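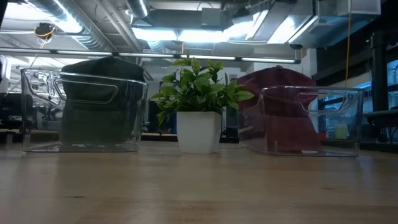 Sơn Trình

Clear bins and baseball caps: tips from our sorting bench

At Skodton we teach robot arms to put household things away, and caps have kept me busy since May. A cap is soft, it has a stiff brim, and it never lies the same way two times. What we learned for the machine is also useful for a person with too many caps at home, so I write both here.

Use one cap per bin when you begin. We tried stacks first, and the arm pulled up two caps together so often that the results told us nothing. With one cap in each clear bin, like the dark green one and the maroon one, every trial has a clear answer. At home you can stack later, when you know which caps you wear.

Choose a bin that lets the crown stand above the rim. This was our largest gain. We ran 600 trials, half with deep bins and half with shallow ones, the same caps in both. In the deep bins the arm got the cap out in 61 percent of trials. In the shallow ones it failed only 6 times. The gripper takes the crown from above and does not need to go down between cloth and wall. Your fingers will like it also.

Clear plastic is good for people and difficult for cameras. You see the color of the cap through the wall, but the same color looks more gray there than above the rim. Our first program, Zinilden, took its color from the whole cap and mixed up dark green with black. Now it reads only the part above the rim. If you sort by color yourself, look from the top, especially in the evening.

Handle openings need attention. The edge of the opening is thick and pale, and a depth camera can take it for the rim. We turn one bin a little so that the two bins do not show the same side, and the program must learn both views. For a closet it is the opposite: turn all handles to the front and leave them so.

Keep something between the bins. A small plant in a square white pot does it well on our table. For the research it is an obstacle with an irregular shape, and leaves that hang over the pot are harder to avoid than a box. We count a touched leaf as a fault, even if the cap arrives. In a hallway it also stops the bins from sliding together - but choose a plant with a heavy pot.

Wipe the table with a dry cloth before you start. A semi-glossy top gives pale reflections under clear plastic, and dust makes them worse. We lost one Wednesday on this. The program put the base of the bin 2 centimeters too low, and Desmet, our older test program, made the same error.

Wash new bins in lukewarm water with a drop of dish soap, and dry them with a microfiber cloth. Paper towels left fine scratches on ours, and under ceiling lights every scratch becomes a bright line.

Still open: caps that lean. When the crown is tilted, the small button on top is not the highest point anymore, and the arm often closes too far to one side. Stusa, the next version, will look for the button first and then for the brim. Until it is ready I set the leaning caps straight by hand between trials, and I write in the log each time that I did it.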